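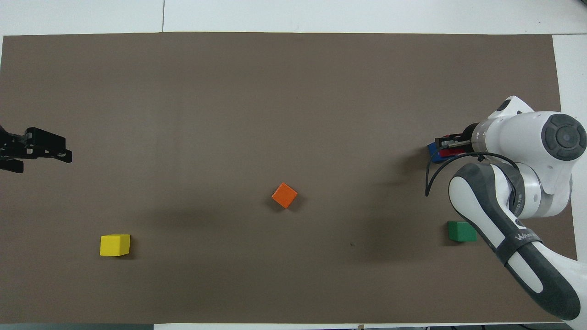 About Flovovmont

Flovovmont supplies wooden cubes and tabletop mats to schools and child care centers in Zirkenville and Hivley. The company operates from 492 Kramer Street and serves 300 classrooms.

Our Cubes

Each cube is finished in a single solid color. Orange, yellow, green and red are kept in stock all year. Brown mats are sold separately and are sized for a full classroom table.

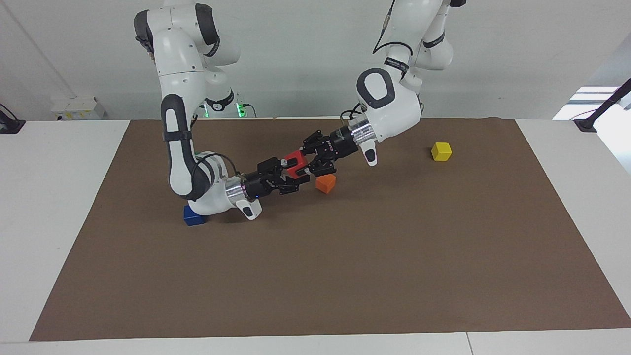
Ordering

Orders for the fall term are accepted through August. Schools may call extension 2247 to request a catalog.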